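Como ensinar um robô a trabalhar com uma máquina de porta frontal: guia de demonstração por controlo remoto

Robótica na prática > Tutoriais > Teleoperação

Quem chega a esta página já deve ter passado pelo guia de instalação e ter o braço ligado, a responder e com a câmara do punho a transmitir. Se ainda não chegou a esse ponto, não faz mal nenhum, volte atrás com calma, que o texto fica à sua espera. Agora vamos falar daquilo que mais gosto neste trabalho, que é pegar nos comandos e mostrar ao robô, com as nossas próprias mãos, como é que se faz uma coisa. Neste caso, aproximar-se da boca de uma máquina de carregamento frontal, entrar com a pinça na abertura e sair sem bater em nada. Parece pouco, eu sei! Mas é uma tarefa cheia de pequenas decisões, e são essas decisões que queremos gravar.

Uso aqui a consola Arow com o programa de gravação Spahić, que é a combinação que temos na bancada de Gornville. Se trabalhar com outra coisa, os nomes dos botões mudam, mas a ordem das operações é praticamente a mesma.

Antes de começar

Convém ter à mão:

Consola de teleoperação com o gatilho da pinça calibrado
Braço fixo à base, com a câmara do punho bem apertada
Espaço livre em disco para as gravações da sessão
Um pano macio para limpar a lente
Botão de paragem de emergência ao alcance da mão livre

Desligue a máquina da tomada. Escrevo isto sozinho numa linha porque há sempre quem salte a lista. Uma máquina destas pode ter a porta trancada, pode ter componentes eletrónicos à vista, pode ter cabos a sair por onde normalmente não saem, e o robô, coitado, não distingue um cabo de uma sombra enquanto não lho ensinarmos. Leia também as etiquetas do aparelho, mesmo que estejam numa língua que não domina (um tradutor no telemóvel resolve). Muitas pedem que se espere um pouco antes de abrir e que não se force a porta em funcionamento, e essas esperas devem entrar na demonstração quando a abertura da porta fizer parte da tarefa.

Passo 1. Ver o que o robô vê

Abra a janela da câmara do punho e ponha-a no monitor principal. Durante toda a sessão vai conduzir a partir dela, e peço-lhe que resista à tentação de olhar para o braço diretamente. Se corrigir um movimento graças a algo que só os seus olhos apanharam, o modelo fica com uma ação cuja razão não encontra em lado nenhum.

Os dedos da pinça devem aparecer de baixo para cima, abertos, com espaço suficiente entre eles para se perceber o que está por trás. Se taparem a abertura da máquina, recue um pouco ou rode o punho até a recuperar.

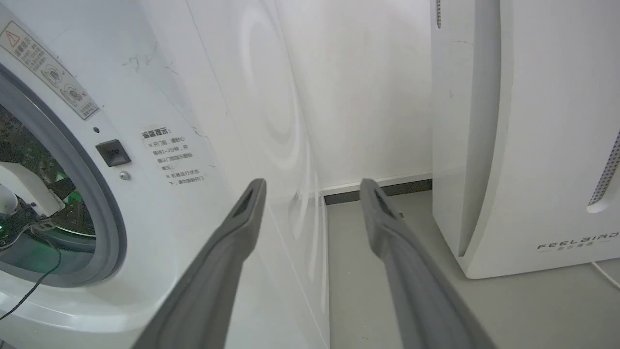 Vista do punho durante a aproximação: pinça aberta, boca da máquina à esquerda e purificador FEELBIRD à direita.

Repare na faixa de chão e parede entre os dedos. Gosto de a usar como referência, porque dá logo a sensação de para onde a pinça está virada. Com a máquina assim encostada ao lado esquerdo da vista, ainda falta rodar para a esquerda antes de pensar em avançar. E atenção às superfícies brancas e brilhantes: a chapa desta máquina devolve círculos de luz, bonitos de ver mas traiçoeiros. Se o reflexo lhe dificultar a leitura dos contornos, baixe a intensidade da iluminação e mantenha-a igual até ao fim do conjunto.

Passo 2. Definir a posição de partida

Leve o braço a uma posição confortável diante da máquina e guarde-a com o botão Início. Depois, entre uma demonstração e outra, desloque-a ligeiramente: um pouco mais alta, um pouco mais ao lado, o punho menos inclinado. Não precisa de ser nada dramático. Um robô que só conhece um ponto de partida fica muito atrapalhado no dia em que alguém empurra a base sem querer.

Deixe no lugar os objetos que costumam estar por perto, desde que não atrapalhem a passagem. Um purificador de ar, uma parede, um rodapé, tudo isso faz parte da casa onde o robô vai trabalhar. O que deve prender ou afastar são os cabos no percurso da pinça.

Passo 3. Fazer um ensaio sem gravar

Percorra a tarefa inteira devagar, com a gravação desligada. Alinhe o centro da pinça com o centro da abertura, avance até os dedos estarem junto à borracha e pare. Respire. Agora feche um pouco os dedos, para que caibam com folga, e entre a direito apenas até à profundidade segura que definiu. Numa máquina com a eletrónica exposta, fique do lado de fora e ensine só a aproximação; a entrada guarda-se para um tambor vazio ou para uma carcaça de treino.

Se sentir que está a corrigir muito com o pulso, quase sempre o problema vem de trás, do alinhamento. Saia, volte ao início e tente outra vez. Eu demorei uma tarde a aceitar isto.

Passo 4. Gravar

Carregue em Gravar, espere 2 segundos com o braço parado e comece. Essa pausa dá ao programa um início limpo e poupa-lhe trabalho na hora de cortar. Conduza com um ritmo regular, sem pressas, e tente que cada movimento tenha um propósito que se perceba na imagem. Quando terminar, recue pelo mesmo caminho, abra a pinça e deixe passar outros 2 segundos antes de parar.

Enganou-se? Se foi um desvio pequeno e conseguiu recuperar com naturalidade, guarde. As recuperações são preciosas e costumam faltar nos conjuntos feitos por pessoas muito perfeccionistas. Se tocou na borracha com força ou ficou perdido à procura do caminho, marque como rejeitada e siga em frente.

Passo 5. Rever e etiquetar

Reveja as gravações no próprio dia, enquanto ainda se lembra do que queria fazer em cada uma. Escreva etiquetas curtas e sempre iguais: «aproximar», «entrar», «recuar». No nosso conjunto Plostska gravámos 2,688 demonstrações e ficámos com 1,718 depois da revisão, o que na altura me custou bastante, confesso, mas o treino correu muito melhor com as boas sozinhas. Para um primeiro ensaio, 600 chegam perfeitamente.

Problemas frequentes

A pinça responde com atraso: feche as outras janelas de vídeo e baixe a resolução da pré-visualização. A gravação mantém a qualidade original.

A imagem treme ao avançar: verifique o aperto do suporte da câmara e repita a calibração se o suporte tiver mexido.

O robô treinado para sempre antes da abertura: veja se não deixou pausas longas nesse ponto. Ele aprendeu a hesitar consigo, e o remédio é gravar mais passagens fluidas e cortar as paragens das antigas.

O próximo guia trata da abertura da porta, com a espera do fecho incluída.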